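**Thread: They automated the bench. I have become a person who puts corn back.**

**sprocketwidow**
Posting here because my family has stopped asking how work is.

I've been at the Dresholm site for seven years, most of it on the housewares bench. Open the drawer, close the drawer, hang the mug, write down whether the peg wobbled. In November we got arms from Dronorine. The arms now hang the mug. I set the table before each run, press start, and put everything back after. My title changed to "cell attendant," which sounds like I bring soup to prisoners.

Pay is the same. Nobody on our shift was let go. I still feel odd about it and can't tell if I'm allowed to.

**half_inch_drive**
Same pay, no lifting, nobody fired. Some of us would like to be this oppressed.

**sprocketwidow**
Noted. I did say I didn't know if I was allowed.

**Marrowbone**
You're allowed. We went through this in packing. What changed for me was the talking. Before, there were two people on a table, and you learned all about the other one's divorce. Now I have 3 cells, each with its own stool, and I can hear the fans.

**lokyiu_c**
Lok-yiu Chu here, same building, so I'll use my name before somebody guesses it. I was on the small team that picked the system. Two things get left out of these threads. Turnover on the old bench was awful, and the main reason people wrote down was wrists. And the attendants are the only ones who can tell when a run is bad. The log will say "complete" for a plate that went in crooked.

**half_inch_drive**
So pay them for knowing that.

**lokyiu_c**
I asked. I'm still asking.

**gantry_goose**
Does yours have a name? Ours is Token. It was supposed to be temporary.

**sprocketwidow**
Ours is Lu, after the label on the crate, which was probably somebody's initials. Both arms are Lu. If one of them misses, that's "the other Lu."

**gantry_goose**
How long is a reset? Ours is quoted at 7 minutes. That number was written by someone who has never crawled under a table after a block.

**sprocketwidow**
We're down for 13 and I can beat it if the cables behave. I do 18 resets on a full shift. The list is different every time, too, so I can't go on autopilot. Only Lu gets to do that.

**Marrowbone**
What's even on the table? I'm picturing car parts.

**sprocketwidow**
I wish. You could furnish a very small bed and breakfast.

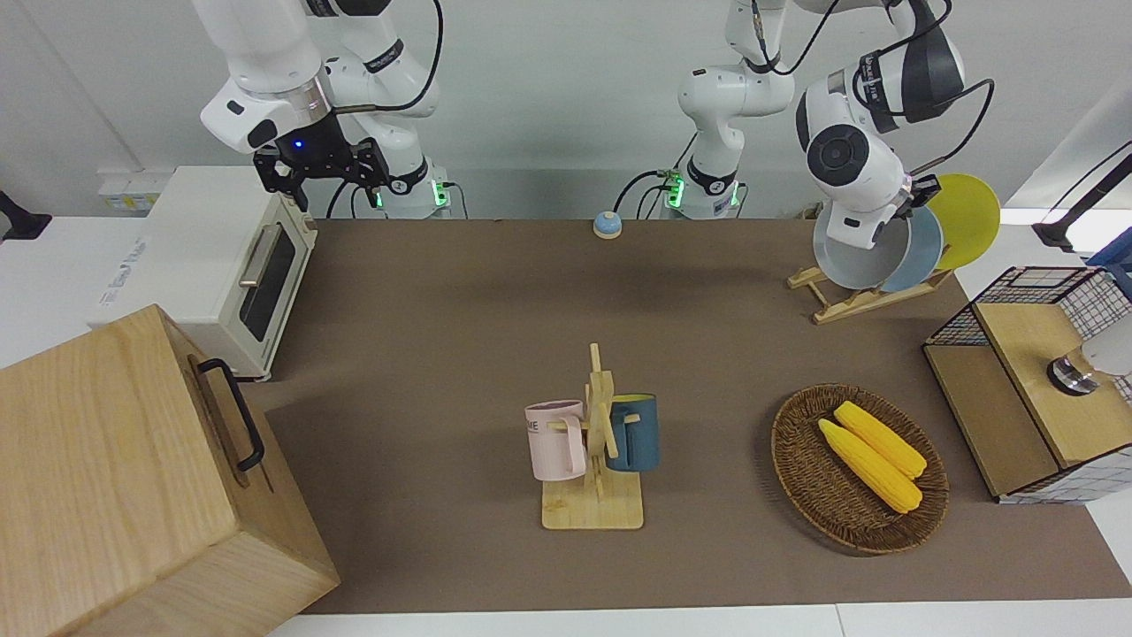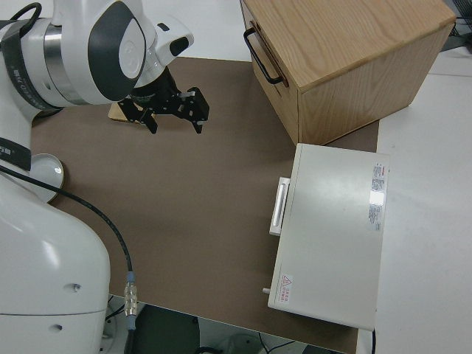
Anyway, the part I keep chewing on is that I used to have opinions. If a drawer stuck, I wrote "sticks a little on the left, annoying," and a designer would come down and ask me about it. Now there's a force reading. It's a better number than "annoying." But the designer doesn't come down anymore, and I liked the designer.

**half_inch_drive**
OK, that one I'll give you. We lost the same thing when inspection went to scanners. There used to be a notebook. People drew in it.

**lokyiu_c**
There is a comments box on the run form. I know it's small.

**sprocketwidow**
It takes forty characters. "Sticks a little on the left, annoying" fits, if I don't get emotional.

**Marrowbone**
Is anyone reading it?

**lokyiu_c**
I am, on Thursdays. I'll see about getting the designers on the list. No promises, they're in another building now and they have a nicer coffee machine.

**gantry_goose**
I'll be the unpopular one and say I don't miss the old job at all. I did the same lid for two years. Token can have the lid. I'd rather fix Token when it sulks, and I've learned more wiring since spring than in the ten years before.

**half_inch_drive**
They let you touch the wiring?

**gantry_goose**
They let me stand near a person touching the wiring. Then that person left.

**sprocketwidow**
See, I'd take that. We have to call Dronorine for anything past a power cycle, and they ask me if the lights are green. The lights are always green. Lu could be on fire and the lights would be green.

**lokyiu_c**
Attendant training for basic repairs is in next year's budget request. If you want your name on it, message me before the end of the shift.

**sprocketwidow**
Messaged. Back in a bit, Lu's done and I've got a table to set.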